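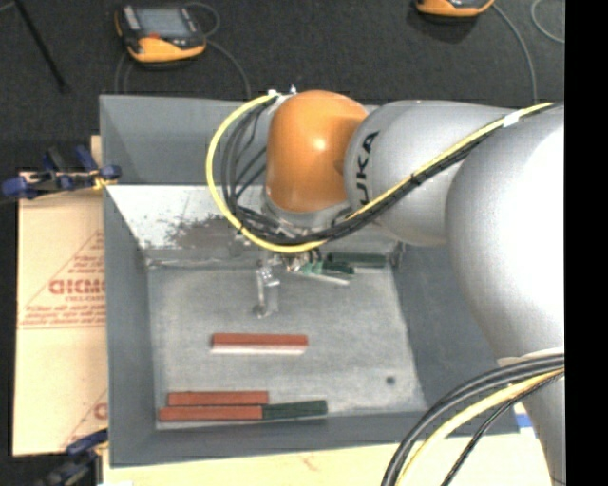

4.2 Do shorter return windows reduce returns?

Hegarty and Matos claim that they do, citing 2,000 orders from the Brilmont store. We are not convinced. Their sample stops in July, before the late-summer sales, and up to 34 percent of the orders were gifts with no return date on file. Dropping those orders wipes out most of the effect. The Wanyama data, often quoted in support, cover only shoes.

Figure 2. A gray open-topped bin with a robot arm reaching over it.

A shorter window may simply push buyers to send things back sooner. Neither study tests for this.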